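Ciltden Community Room: data and device safety checklist, with comments
Walked round 2018-10-20 by Siham Bouzid and Fuseini Akolgo

1. Passwords and logins
Shared login on the front desk changed: YES
Lovely to see the sticky note gone from under the keyboard at last! Please give the new one out by word of mouth only, and never in an email, however much of a hurry everybody is in.

2. Encrypted memory sticks
All signed back in: NO
Stick 58 is still out with Yaa Akpalu, who has promised it for Monday (thank you, Yaa). The rest open with their own passphrases, which is just what we hoped for.

3. Private papers
Shredder working, bin locked: YES
Working, yes, though it does grumble if you feed it more than a few sheets, so do be gentle with it.

4. Old computers
Drives wiped and logged before anything leaves the building: PARTLY
Farzana Bhutto has the log up to date as far as asset 2082. The Dell towers still want their entries, and we'd like those finished in November if she can possibly manage it.
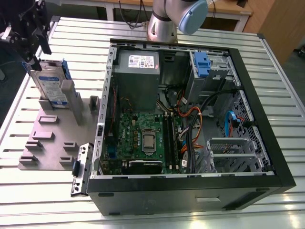

5. Backups
Backup copy encrypted and kept off site: YES
Fuseini opened a test file from it without any trouble. Spare key is in the sealed envelope at Atinga, signed across the flap.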